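Forums Topics Unanswered Tags Members Log in

Does leaving out the wrist cameras really help on assembly tasks, or did I get a lucky seed?

Javiera Godoy

I am repeating a result from a workshop paper and I'd like a second opinion before I write it up. The claim is that on long two-arm assembly tasks, a policy trained with wrist views dropped at random does better than one that always gets all the views. The authors blank each wrist image with a fixed probability during training and leave the head camera alone. At test time the policy gets everything.

My task is putting together a rack from white plastic parts, with a base frame and pipes that go into sockets at the corners. Both arms work on it. I have 463 teleoperated demos, collected by two people over February and a bit after. The policy is a fairly standard action chunking transformer, trained from scratch, one encoder per camera.

What I see so far:

- No dropout: the policy reaches for the right part but often stalls once a gripper gets close to anything. My guess is that it leans on the wrist view too much. Up close that view can be mostly one surface and a bit of cloth, with very little to say where the hand is relative to the base. 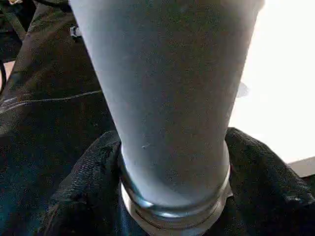 - Dropout on both wrists: fewer stalls, and it finishes the first pole more often. It is also a little sloppier right at the socket.

- Head camera only: bad. It misses the socket sideways and keeps pushing.

I ran 16 trials per condition, one training seed each. The dropout policy came out ahead but I don't know if I should believe it. Is there a known reason this would work, and what would you run next? I have robot time for maybe one more round. Code is based on the Zendinard repo with the default augmentations, if that matters.

Edited October 2023 to add the head camera only condition.

Milan Leemans

Your trial count is too small for the claim. With one seed per condition you can't separate the effect of the dropout from the luck of the initialization, and on this kind of task I have seen two seeds of the same config differ by more than most papers report as their improvement. So I would spend the robot time on seeds first. Three seeds of "no dropout" and three of "dropout both", and skip head only, you already know what it does.

Don't score it as finished or not finished. Break the task into stages and write down the last stage reached in every trial. For yours I would use: base held by the left arm, pipe grasped, pipe end at the socket, pipe seated, released without tipping. That gives you something to look at even when the full success rate is low, and it will tell you if dropout trades stalls for bad insertions, as your notes suggest.

On why it could work: the wrist views in the demos are strongly tied to the operator's motion. The same view tends to be followed by the same action, so the network learns that shortcut quickly and the head encoder gets weak gradients. Blanking the wrist input makes the head encoder learn where the parts are. During insertion the head view has what you need for coarse placement, meaning both grippers and the angle of the pipe against the base.
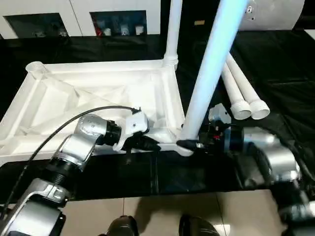 It does not have the last few millimeters, and that is where you want the wrist back. If your policy is sloppy at the socket, your dropout probability may simply be too high. Try lowering it before you try anything clever. You could also drop only one wrist at a time, so the network never sees the head view alone.

One more check that costs no robot time. Take held-out demos, blank each camera in turn, and plot the action error against time in the episode. If the no-dropout model falls apart when you blank a wrist during the reach, where it shouldn't need that camera, your explanation is probably right. We did this on the Tilon arms with 79 held-out episodes and the curves were clear enough to settle an argument.

Also shuffle the conditions. Don't run all of A and then all of B. Tables get bumped and lights change.

Afiq Halim

just use more data. we had 1,876 demos for a simpler task and dropout made no difference at all

Ariel Lacson

I'd be careful with the answer above, a simpler task with four times the data is a different situation. Dropout like this is a regularizer, so you would expect it to matter less as the dataset grows.

Something to check in the code: what value do you use for the blanked image? If you zero it before normalization, the encoder gets a black picture, and with black cloth on your table that isn't so far from a real wrist view. I had this problem on another setup. Replacing the camera's tokens with a learned "missing" token fixed it for me and was a small change. I would do that before starting the new seeds, otherwise you'll have to train all of them again.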